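4 min read

Notebook, textile room, November

Started at 8:40. The dye bath from yesterday evening was still standing with the lid on, so I took the pH before anything else. It was lower than I wrote in the plan. I think I put the vinegar two times, because the bottle is emptier than it should be and I have only one line in the notes. I will not correct this batch. It goes on as batch 13 and we see what it gives.

Purpose of the week, for those who read this later: we want to know how much color the printed cotton loses when it is washed with the Jerkville water, which is hard, compared with the water from Nindale, which is soft. Horrocks sent us the cloth on one roll. They say it is all from the same print run and I have no reason to doubt it, but the first meter feels a little stiffer in the hand. I did not use the first meter.

Preparation. I cut the swatches along the thread and stitched the edges with white polyester. Each swatch goes in a jar with 300 ml of water and the powder already dissolved. It is important to dissolve first. Last month I put dry powder on the cloth and we got pale dots, which Harpreet took for a printing fault, and we lost an afternoon with this.

Temperature 50 °C in all jars. The water bath on the left side is slow, it needs a long time to come back after the lid is opened. Please do not open it to look! I also want to look, I know the feeling.

11:15. First wash finished. Rinsed in cold water, pressed between blotting paper, hung on the line at the back wall. The soft water jars have a lot of foam and it took more rinsing than I planned. The hard water jars have a gray film on the glass. Wing-yan says the film will also sit on the fiber and make the color look dull, even if no dye is lost. This is a good remark, and it means that our gray scale reading alone can mislead us. I will give half of the hard water swatches a short bath in weak citric acid before reading, and keep the other half as they are.

Asked Benito for the citric acid. He has it in the cupboard under the Gurkwood scale, second shelf, behind the salt.

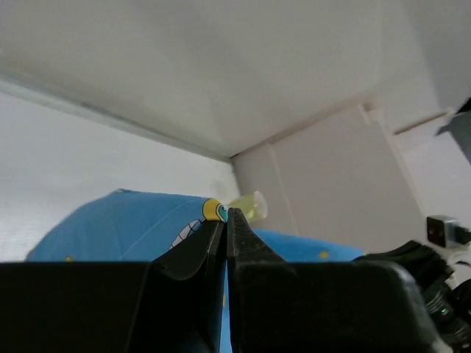 Emilian Mocanu
Textile technician, wash and color testing

14:00. Readings under the daylight lamp. The yellow holds well in both waters. The blue ground is the weak one — in the soft water it stained the white stitching a little, in the hard water I do not see staining. I expected the opposite. Jhun read the same swatches without seeing my numbers and he is half a grade more strict than me on the blue, on the yellow we agree.

The absorbance of the rinse water I measured at 525 nm, as for the red cloth in spring. For a blue dye this is probably not the right place and I should make a full scan first. To do tomorrow, before the second wash. The rinse samples are in the fridge, top shelf, with green caps.

Open points: is the stiffer first meter a finish that washes out? Ask Horrocks. Also order blotting paper, there is one pack left.

Textile room notebook | Contact: ask at the front bench | © Textile room | Back to top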